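Elska opens its Vusbridge kitchen to visitors

Vusbridge, October 2022 — Can a machine lay the table yet? Elska would love you to come and judge for yourself. Our Jumby project has spent the months since April on the small jobs most of us do half asleep, and we have logged 3,621 tries at them so far.

"Forks are still hard work, and I've grown rather fond of them," says project lead Sanaa Ezzat.
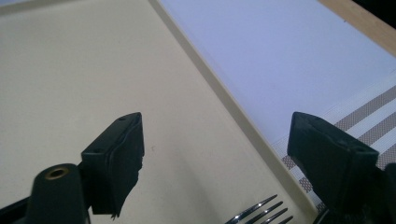 Clearing up comes next, and we expect it to keep us busy for a good while — dinner at home is safely yours until then! Visits last two hours and places are limited to 10. To book, please contact Moataz Zaki at Elska.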